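Gesstead Robotics Club: Frequently Asked Questions

Last updated 16 June 2020

Who can join?
Anyone aged 14 or over who lives or studies in Gesstead. You do not need to have built or programmed anything before. Parents of younger members should fill in the consent form at the first session.

When and where do you meet?
Term-time evenings in the Maveck Building, room 3, on the ground floor. The side door is open until half past six. After that, ring the bell and wait.

How much does it cost?
Membership is £70 a year, payable in October. It covers your place, materials and insurance. Travel to competitions is extra. If the fee is a problem, speak to Rūta Kairys in private and she will sort out a reduced rate.

What is the Burger Task?
It is the task our senior group is preparing for the Vardale Cup. A robot arm has to build a burger from ingredients set out in open containers. The team writes the program that decides what to pick up, in which order, and where to put it down. Teams choose their own layout, but it must stay the same for the whole round.

What does the layout look like?
Ours has the serving tray in the middle and glass containers on three sides of it. Buns go on the left, lettuce and cheese at the back, patties and tomato slices on the right. The front is kept clear. We line the tray with white paper and change the paper between runs. 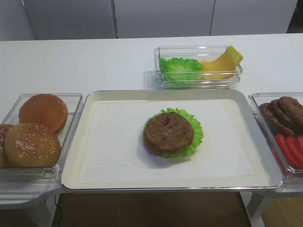 Patty on lettuce in the tray, with no bun under or over it.

How is it scored?
Each layer scores separately, so an unfinished burger still earns points. The round lasts 280 seconds. Points are lost for anything dropped outside the tray. The full rules run to several pages and there is a printed copy in the club folder.

Which ingredient is the hardest?
Lettuce. The leaves are uneven and no two lie the same way. Cheese comes next. Most new members get on best if they start with the patties.

Do I have to work on this task?
No. Beginners spend their first term on line followers and simple sensors with Kristaps Butkienė. You can move to the senior group when you and he agree you are ready.

Do I need my own laptop?
Bring one if you have one. The club has a few to lend during sessions, but they cannot be taken home.

Can parents watch?
Yes, at the open evening and at the Cup. Please do not stay for ordinary sessions, as the room is small.

Who do I contact?
Baiba Sepp for membership and forms. Ye-seo Lim for anything about the Cup. Phone the club on extension 736 through the Maveck Building switchboard, or leave a note at reception.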